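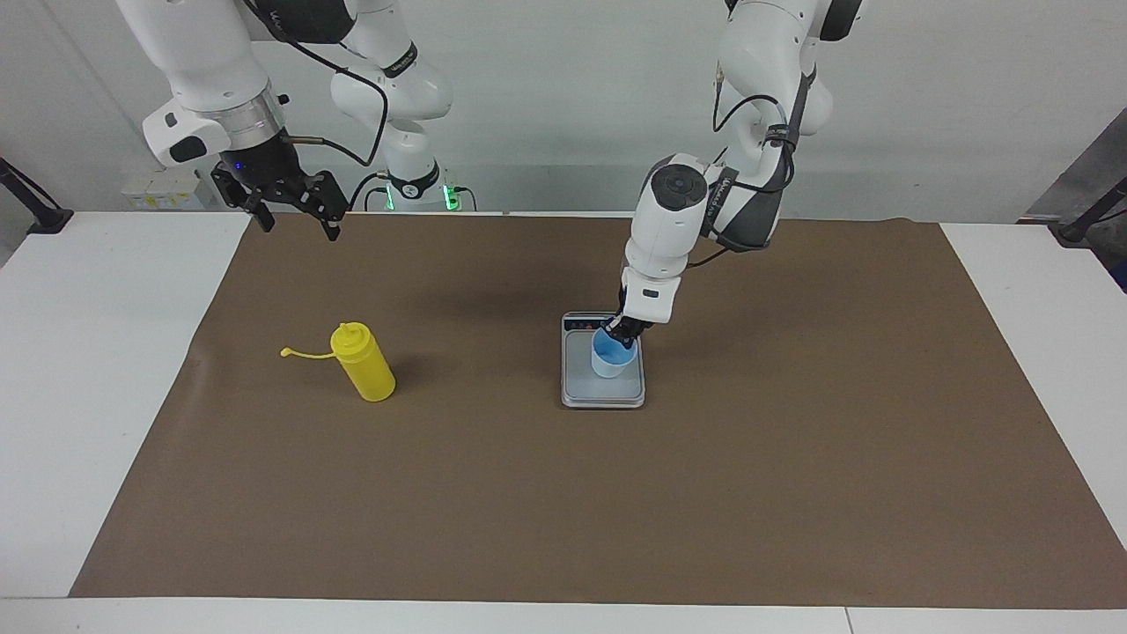
How to get creases out of brown paper before you wrap or cover anything

Posted March 5, 2024 by Qiuyue Cheng

Quick one as I've had the same email over and over. Paper comes off a roll curly, or folded out of a packet with hard lines in it. Both fixable. Need an iron, a tea towel, a flat surface that can take some heat.

You will need
Brown kraft paper, plain. Not the waxed sort, it melts onto everything
Iron, dry, no steam
Cotton tea towel, thin
Spray bottle (only for bad folds)
Heavy books

Curly paper off the roll

Cut your length first. Leave 2 cm extra each side, edges always go a bit ragged. Roll it up the opposite way to the curl, not too tight, elastic band round it. Leave 30 minutes. Unroll, books on the corners. Usually that's it, no iron needed.

Folded paper

Set the iron low. Lower than you think. Empty the water out, any drips leave a mark that wont come off. Lay the paper shiny side down if it has one. Tea towel on top. Press, lift, move along. Don't drag it or you'll iron a new crease in, and that one is worse than the first.

Never more than 10 seconds in one spot. Smells like toast = too hot.

Still a line? Flip it over, one light mist from the bottle held well back, towel on, press again. Then under the books overnight. Cheap thin paper cockles when damp so try a scrap first. The Jindov rolls take a mist fine, the thin Prernudia sheets didn't.

Storing it

Upright in a tall box, or flat under the bed. I keep offcuts in a tube and anything over 54 cm goes back on the roll. Don't lean rolls on a radiator. Did that last May, whole roll went like a spring.

If it tears

Brown gummed tape on the back, wet it with a sponge, smooth outwards from the middle. Sellotape goes yellow and you cant iron over it.

Boyang Tang asked about tissue paper. Same method but iron barely warm and two tea towels. Will do a seperate page on that when I get a minute.

Next: covering exercise books without bubbles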